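Workshop Tips: Comparing Two-Finger Grippers on Kitchen Items

If you have two grippers on the bench and can't decide which one to keep on the arm, household items will tell you more than the test blocks that come in the box. These are the notes we work from. They assume a small arm, a parallel two-finger gripper and a camera mounted at the wrist.

Pick items that are awkward in different ways

A good set has something thin, something round, something that flexes and something with an uneven surface. We use a ladle, a plastic colander, a folded dish towel, a silicone lid and bamboo steamers. Steamers are useful because the surface is woven and the frame gives the fingers something narrow to close on. Buy two of anything that might splinter or crack.

Leave out glass until the force limits are set. Leave out anything you still want to cook with.

Set the force low and work up

Our first gripper was a Sidell and the second a Pfister. Both came with the closing force set too high for thin plastic. Start at the lowest setting that closes the fingers all the way on nothing, then go up one step at a time until the item stops slipping. Write the number down on a piece of tape and stick the tape to the item. When you swap grippers, start again from the bottom. The same number doesn't mean the same force on two different makes.

With the Sidell we ended up at 54 on its own scale for the colander. The Pfister has a coarser scale and we never found a setting in between "slips" and "bends the rim."

Clean the fingers

Wipe the finger pads with rubbing alcohol before every session and let them dry. Flour and cooking oil are the worst. If the pads are rubber, check them for nicks with a fingernail. A nick near the tip will turn a thin edge sideways every time, and you'll blame the software.

Bare fingers with no pads are fine for most plastic. For metal handles, a strip of self-fusing silicone tape works well – one layer only, or the fingers won't close on thin parts.

Work on the floor if the table is small

A low arm can reach a good patch of floor, and dropped items don't have far to go. Tile is a decent surface because it wipes clean and the grout lines help you put things back in the same place. Mark the corners of your work area with painter's tape. Sweep first. Grit under an item makes it slide differently from one try to the next.

Check that the fingertips can't hit the tile. Set a floor limit in the controller a little above the real floor, then lower it in small steps with an empty gripper.

Camera tips

Put the wrist camera where it can see both fingertips when they're closed. If you can only see one, move the bracket before you do anything else. Flurina Marti, who did most of our camera setup in April, locks exposure and white balance by hand at the start of a session and leaves them alone. Bright plastic next to pale bamboo will make auto exposure hunt.

A lamp off to one side gives thin parts a shadow, and that makes it easier to judge how high they sit. Keep the lamp in the same spot for both grippers. If you work near a window, do both runs at the same time of day.

Close work goes out of focus. Test this with a ruler before you start and note the nearest distance that still looks sharp.

Controllers

We tried two. The Ekia has a handheld stick with a trigger and is quick to learn. The Trustlow is a desk unit with a dial for each joint – slower, but better for the last little bit before the fingers close. For thin spokes and rims we use the dial. For towels, the stick.

Whichever you use, have the same person run both grippers. People get better over a morning, so swap the order halfway through.

Keeping score

Do 60 tries per item per gripper and mark each one as held, slipped or missed. Don't add a "nearly" column. Stop every so often and look over the item for damage, and replace it if the shape has changed.

Tighten the finger screws at the end of each day. Ours worked loose after around 600 cycles. Store spare pads flat in a closed bag, away from the heater.

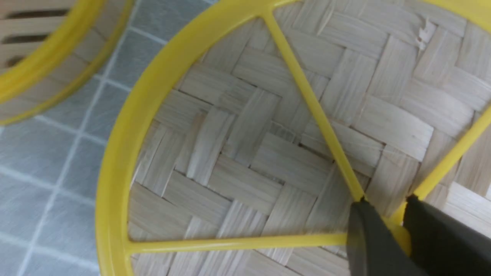

Once you've settled on a gripper, keep the other one bolted to its adapter plate with the cable tied to it. Swapping back takes a few minutes that way, and you will want it again the first time somebody brings in a new item. Label both cables at the controller end.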